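Drive caddy

A drive caddy, also called a drive tray, drive sled or drive carrier, is a removable holder that positions a storage drive inside a computer, server or storage enclosure. The drive is fastened to the caddy, and the caddy slides into a bay that has matching rails. At the rear of the bay, the connectors on the drive meet those on a circuit board known as a backplane. The arrangement allows a drive to be fitted or replaced without opening the chassis or handling loose cables.

The term is used loosely. In some product literature a caddy is only the metal or plastic frame around the drive, while in other literature it includes an adapter board, a lock or a small enclosure. An unrelated use of the word refers to the protective cartridges that held discs in early CD-ROM drives.

Construction

A typical caddy has two side rails, a floor or a pair of cross members, and a front bezel. The rails are made of stamped steel, die-cast metal or molded plastic. Screw holes in the sides or floor line up with the threaded holes in the drive body. The positions of these holes are standardized for both common drive widths, 3.5 inches and 2.5 inches, so a caddy made for one width will generally accept drives from any manufacturer.

Screwless designs replace the fasteners with pins set into flexible side rails. The rails are spread by hand, the drive is lowered between them, and the pins drop into the side holes. Screwless caddies are faster to load but allow slightly more movement, and some server makers limit them to entry-level models.

The front bezel usually carries a latch lever. When the lever is closed, a hook at its pivot end engages the edge of the bay and draws the caddy in over the last few millimeters of travel. The same lever pushes the caddy out when opened. This mechanical advantage matters because the combined friction of the connector contacts is high enough to make a straight push by hand unreliable.

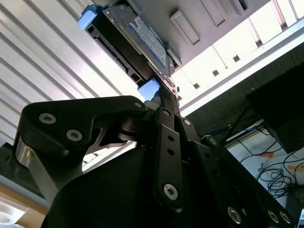 Reading time: 13 min (full article with subpages)

Many bezels also hold light pipes, which are clear plastic strips that carry light from indicators on the backplane to the front of the machine. One indicator normally shows activity and another shows status. Caddies without light pipes rely on indicators mounted in the chassis beside each bay.

Compatibility

Although the drives are standardized, the caddies are not. Rail height, latch geometry and bezel width differ among server makers and often among generations from the same maker. A caddy that fits one chassis may enter another and still fail to seat, leaving a gap at the connector. Part numbers are normally stamped or printed on the side rail or the inner face of the bezel.

The Undico storage line illustrates the problem. Its first rack enclosure used a caddy with a left-hand latch, listed as part 1505. The second enclosure kept the same bay opening but moved the latch to the right and shortened the rail, so the older part would slide in without locking. Undico later supplied a clip that adapted the older caddy to the newer bay. The clip was dropped when the enclosure was redesigned a third time.

Third-party manufacturers produce replacement caddies for common systems. Gumora makes plastic versions for office servers, and Arruda makes steel versions for dense enclosures. Dimensional accuracy is the main concern with replacement parts. A rail that is slightly too wide can bind in the bay, and one that is too narrow lets the drive tilt and puts side load on the connector.

Adapter caddies

An adapter caddy holds a 2.5-inch drive in a 3.5-inch bay. Two types exist. The simpler type offsets the smaller drive so that its connector falls where the backplane expects it. The second type adds a short circuit board that extends or converts the connector. The second type introduces another set of contacts and may affect signal quality at higher transfer rates.

Hot swapping

Caddies are closely associated with hot swapping, the replacement of a drive while the system is running. The caddy itself contributes only alignment and controlled insertion. Electrical protection comes from the connector, in which the ground contacts are longer than the rest and mate first, and from the backplane and controller, which must recognize the change.

Standard practice is to identify the drive by its status indicator, release the latch, pull the caddy forward a short distance to break the connection, and wait for the platters to stop before removing it fully. Solid-state drives have no platters and need no such wait.

Cooling and vibration

Caddies affect airflow. Air in most rack equipment enters through the bezels, passes between the drives and exits through the rear. Bezels are therefore perforated, and empty bays are filled with blank caddies so that air does not bypass the occupied ones. The Flelix enclosure, which holds up to 63 drives in vertical rows, uses blanks with internal baffles.

Vibration from one drive can disturb the head positioning of its neighbors. Measures against it include spring contacts on the rails, rubber inserts at the screw points and stiffer bay walls. Rubber inserts wear with repeated removal and are sold as spare parts for some enclosures.

See also

Backplane
Drive bay
Hot swapping
Rack unit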